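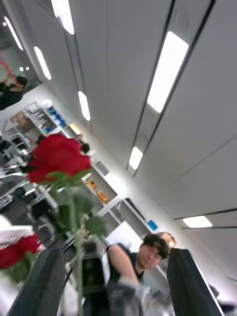 Starnov keeps wiping my save after the second dungeon - anyone else?

posted by mossbucket

So I finally got around to playing Starnov (PC version, bought it in the March sale) and I was loving it right up until I finished the second dungeon. I beat the boss, got the cutscene with Gál on the bridge, saved at the inn in Staltville like the game tells you to, and quit. Next time I loaded it up, my save was back before the dungeon. All of it gone, the levels, the bow, everything!

I figured I'd messed up somehow, so I did the whole thing again on Sunday. Same result. I even made a second save in a different slot and that one was rolled back too. The file is definitely getting written, the time on it changes when I save. It just loads the old stuff.

Things I've tried: running it as administrator, reinstalling, turning off the overlay. I'm on Windows 10 and the game is on my second drive. I've got 11 hours in this thing and I really don't want to fight that boss a third time. His second phase is just him running away from you with 300 health left. Who thought that was fun?

Any ideas?

Aiman Kwok

I had this exact thing and it was cloud sync. The game keeps two copies of your save, one in Documents and one in its own install folder, and if the install folder is on a different drive from Documents the sync gets confused and grabs the older one. Turn cloud saves off in the launcher first (not in the game, the switch in the game menu did nothing for me). Then go to the install folder, open the one called profile, and look for a file ending in .bak. Mine was 128 KB and the bad one was a lot smaller, so it was pretty easy to tell which was which. Copy both somewhere safe, delete the small one, and rename the .bak so it has the same name the small one had. Start the game and load slot one.

That got me back to the inn with all my gear. I left cloud saves off after that and played all the way to Flasasholm with no more trouble - well, no more save trouble. The frame rate in the harbor is another story.

One more thing, don't let the launcher "repair" the game before you've copied those files. It cleared out my profile folder once.

tincan_dave

just play it on console lol. the pc port is garbage, they want 200 button presses to sell a stack of herbs and you can't even rebind the keys

pellgrove

Aiman's fix worked for me too, but my .bak was in Documents and not in the install folder, so check both. Also the autosave writes over the .bak every time you walk through a town gate. If you've been running around trying to test it, you may only get back to your last gate. And for the boss, use the ice arrows when he starts running. He stops dead for a couple of seconds and you can get three or four hits in.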